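MT 204 Surface Engineering
Handout 4: Wear and marking of sheet metal surfaces
Notes prepared by Humaira Siddiqui, revised by Velimir Ristić

4.1 Scope

These notes cover the ways in which a bare sheet metal surface changes appearance in service. Corrosion is dealt with in Handout 5. Coatings are left until the second half of the module. Read sections 4.2 to 4.4 before the February lab.

4.2 Terms

Wear is the loss or displacement of material from a surface through relative motion against another body. A surface can also be marked with no loss of material, for instance when a softer body leaves some of itself behind. The two are often confused on inspection sheets.

Abrasive wear. A hard particle or edge ploughs or cuts the softer surface. In two-body abrasion the hard feature is fixed to the counterface. In three-body abrasion loose grit rolls or slides between the two surfaces. Two-body abrasion tends to give long scratches in line with the motion; three-body abrasion tends to give a dull patch with no clear direction.

Adhesive wear. Local bonding occurs at the high points of contact and material is torn from one side when the surfaces move on. Severe cases are called galling. Stainless grades sliding on themselves are prone to it.

Transfer. Material from the softer body stays on the harder one. Most transfer films can be removed with a solvent wipe, and this is the usual first test.

4.3 The Archard relation

For steady sliding, the volume worn away is

V = K W s / H

where W is the normal load, s the sliding distance, H the hardness of the softer surface and K a coefficient without units, found by test. The relation takes no account of speed or temperature and should not be used where either changes the mechanism. Note that apparent contact area does not appear.

4.4 Reading a worn surface

Direction, contrast and position should be recorded before any cleaning. Scratches may look pale or dark depending on the angle of the light, so the lamp position goes on the sheet too.
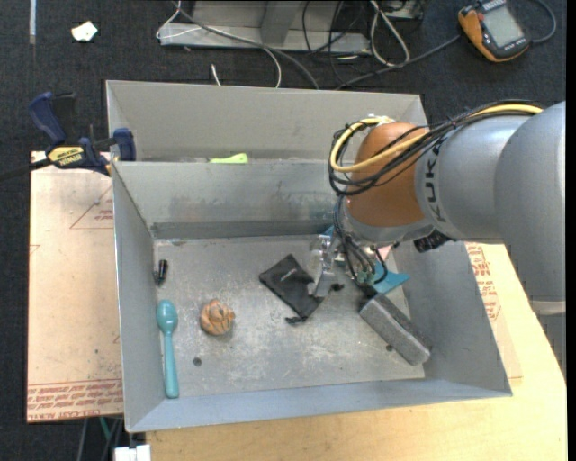
Fig. 4.1 Scratches and pale worn patches on the floor of a metal bin, with darker smudges on the divider.

A photograph alone does not give depth. Where depth matters, take a profilometer trace across the mark, at right angles to it, and quote Ra for the undamaged surface alongside. Marks that disappear after a solvent wipe are entered as transfer and are left out of the wear area.

4.5 Exercise

A flat pad slides on a plate under a normal load of 76 N for a total distance of 492 m. The plate is the softer surface, with a hardness of 506 MPa. Take K as 0.0001.

(a) Find the worn volume in cubic millimetres.
(b) State what happens to the volume if the pad area is halved at the same load.
(c) Give one reason why the measured figure might be lower in the first few metres of sliding.

Written answers go to Mesfin Nigatu before the lab. Bring safety glasses and the printed inspection sheet.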